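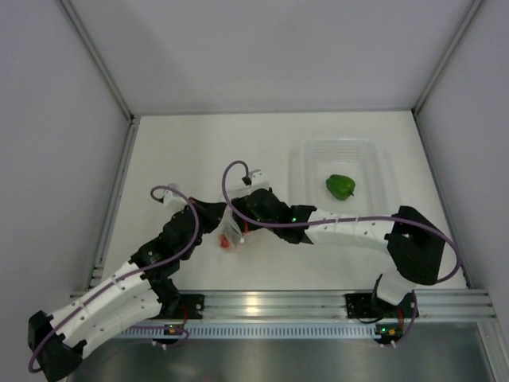
Written by Tzu-hsuan Hsu
Bench notebook, produce packing, January
Read by: Seren, Su-chen (initials still missing)

Started at 9:20. The task of this week is still the same: vegetables in thin clear bags, and how long they stay nice when they are stored in the bag compared with the open basket. I write it with more detail than last time, because Seren told me she could not repeat my setup from my notes, and she was right.

Basket. We continue with the translucent one with the small holes in the side. The solid tub we used before kept water at the bottom after rinsing and I don't want to dry it with paper each time. The rounded corners are also easier to wipe. Green peppers go in the basket on their side, not standing. Standing they fall anyway when somebody moves the basket, and then the stem makes a mark on the neighbor.

The peppers from Morais are good this time. Glossy skin, stem still green and curved. I press with the thumb near the stem, it should not give. Two of the delivery were a little soft at the bottom and I put them in the kitchen for lunch. Please do not take the others for lunch (Sorin, this is for you).

Bags. This is the part which takes all the patience. The bags are from the Calo carton, 2,000 pieces, and they are very thin. They stick to themselves along the whole opening. When it finally opens it is already full of wrinkles, and then it is hard to see if there is a small tear or only a fold. I tried these ways before lunch:

Rubbing the top edge between two fingers. Works, but slow.
Blowing in it. Works well but Su-chen does not like it for food, and I agree with her.
Holding both sides of the opening and pulling apart slowly. The best one, if the two sides are really two sides and not the same layer folded.
Shaking the bag in the air. Only noise.

A wrinkled bag also does not stand by itself on the table. It must be held up at the opening, and then the bottom moves around. I think a small frame for holding the opening would help, maybe bent wire, maybe the old one from the Pletau box if somebody still has it. I looked in the drawer under the sink and on the top shelf, no result.

Table. The white surface is nice for checking dirt and small pieces of leaf, but a clear bag is difficult to find on it with the eyes. Yesterday I leaned my elbow on one and looked for it for some minutes. Su-chen proposes a gray mat. I would prefer to try first a matte white one, so the photos stay comparable to the older ones. To be decided with Yee-man.

Order of work, as I do it now:
Wipe the table, let it dry.
Basket to the right side, bag work to the left and middle. When I had the basket in the middle I was always reaching over it.
Write the bag number on tape first. Pen does not hold well on the bag after it is filled.
Weigh, bag, weigh again.
Fold the opening twice, no knot. The knots from the last round we had to cut, and so we lost the bags.

First bag today, 517 g before. I forgot to note the weight after. So this one does not count, I will use it only to look at the drops on the inside.

Question for Yee-man: do we dry the peppers completely, or only let them drip? The sheet from Kisholm says "surface dry" but it does not say how to check this. I touched them with a paper towel and if there was no dark spot on the towel I called it dry. If you have a better method please write it in here and not in a message, I lose the messages.

14:10. The tape roll is nearly finished, there is one more in the cupboard but it is the brown one and the numbers are hard to read on it. I put the white one on the order list. Also on the list: paper towels, and one more basket of the same type. Same type please, also the same color, because the lid of the other type does not fit.

15:45. Looked again at the first bag. Some drops near the fold, nothing at the bottom. Too early to say anything.

To do tomorrow: repeat the first bag with both weights, ask Sorin about the wire, clean the scale plate (sticky on the left side).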